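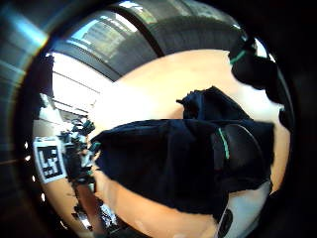 Black cloth on a peach-colored tabletop.

I've been waiting all year to write this one – Mernetti, the fabric shop on Merkel Street, is moving into the old Kuzmenko bakery in December! The new place has twice the floor space, and I'm told the remnant bins (my weakness, as my closet will tell you) are finally getting a room of their own.

Doors open at 10 in the morning, and the first 60 people in line get a free yard of cotton. Sewing classes start up again the same month, with 28 spots, and last time they went fast, so I'd call early. The old shop stays open until the move, with felt and lining at half price. I stopped in for thread and came out with two bags – and no thread.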